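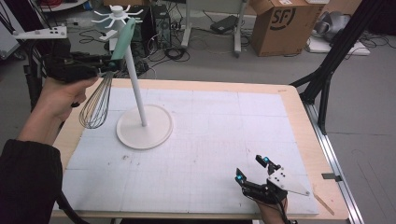

grenden80
Has anyone gotten stiff peaks by hand? My meringue goes glossy, then sits there like soup. Four egg whites, sugar in at the start, big plastic bowl.

Heiskanen
Oh, you're so close! Swap the plastic for metal or glass (plastic hangs on to grease) and hold the sugar back until the whites are foamy, then add it a spoonful at a time.

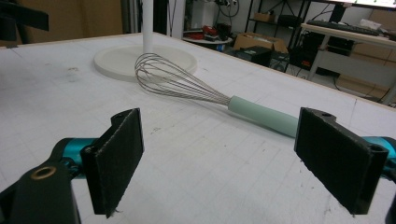
Keep going after it looks done, too, mine takes almost 4 more minutes and it's so worth it!!

zotham739
cream of tartar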